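Peltance opens refurbished community workshop building in Vusholm

Former seed warehouse offers 39 work places for small makers, evening courses and a free repair room 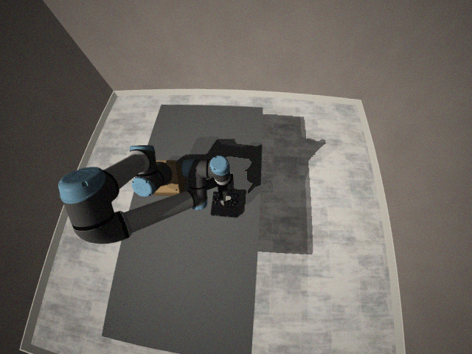

Computer rendering: long gray tabletop in a room with a pale, mottled floor. Rendering: Peltance

VUSHOLM – The cooperative Peltance will open its new workshop building on Ortner Street in June. The former seed warehouse was empty for nine years and has been refurbished for people who need a place to work with wood, textile, paper and small metal parts, but who cannot pay for a workshop of their own.

The building has 416 square meters on two floors. It offers 39 work places, of which five are kept free for people who want to come for one day only. The other places can be rented by the month. Members of the cooperative pay a lower price, and everybody who lives in the town or in the villages near it can become a member.

"In Vusholm we have many people who make good things at the kitchen table," said Lilla Halász, director of Peltance. "They told us the same problem again and again. In the evening they must clean the table, because the family wants to eat. We wanted to give them a table which can stay as it is until the next morning."

The work on the building started with the roof, which had to be replaced on the north side. After this the old loading doors were repaired and new windows were put in. The brick walls on the street side were cleaned and stay visible. On the upper floor, the architects kept the wooden beams and the iron hooks where the seed sacks were weighed. The scale itself was given to the town museum, where visitors can see it in the entrance hall.

The ground floor is reserved for noisy work. It has its own ventilation and a thick door to the staircase, so that the people upstairs can work in quiet. The upper floor is for sewing, bookbinding, drawing and similar work. A small kitchen and a meeting room are also on this floor, and an elevator connects both levels.

A repair room will be open to all residents without payment. Visitors can bring chairs, lamps, bags, toys and other household things and repair them together with an experienced person. Only material must be paid. Large kitchen appliances cannot be accepted, as the room is too small for them.

Peltance will also offer evening courses under the name Womum. The first program includes chair weaving, simple bookbinding, sharpening of kitchen knives and a beginners' course in pattern cutting. The courses start at 6 p.m. and are planned so that participants can still take the last bus. There will be one course for parents with children on weekend mornings.

"I did not want courses where you watch for two hours and then go home with a paper," said Zoia Mykhailiuk, who is responsible for the Womum program. "In the first evening of bookbinding, each person makes one notebook. Maybe it is a little crooked – this is fine. The second one will be better."

Ms. Mykhailiuk learned bookbinding in her family's business and has taught adults in the region for many years. She prepared the program after talks with local schools, the public library and the senior club. From these talks came also the wish for large-print course material, which will be available at the front desk.

The refurbishment was paid from the savings of the cooperative, a bank loan and contributions from members. The town of Vusholm owns the building and has given it to Peltance under a long lease. The cooperative is responsible for the maintenance and must present a report to the town council each year.

Work places can be reserved from now on at the Peltance office or by telephone. Applications are taken in the order in which they arrive. People who need a place on the ground floor are asked to write which tools they want to use, so that the power supply can be checked before they move in. Storage boxes with a lock are included in the monthly price.

On the opening day, the doors will be open from 10 a.m. to 5 p.m. Visitors can see all rooms and talk to the course teachers. Short tours will start every hour at the main entrance. Parking at the building is limited, and guests are kindly asked to come on foot, by bicycle or by bus.

About Peltance
Peltance is a cooperative of craftspeople and residents in Vusholm. It rents out work places, lends tools to its members and organizes courses for adults and children.

Press contact
Lilla Halász, Director
Peltance, Ortner Street, Vusholm
Interviews and visits to the building before the opening can be arranged on request.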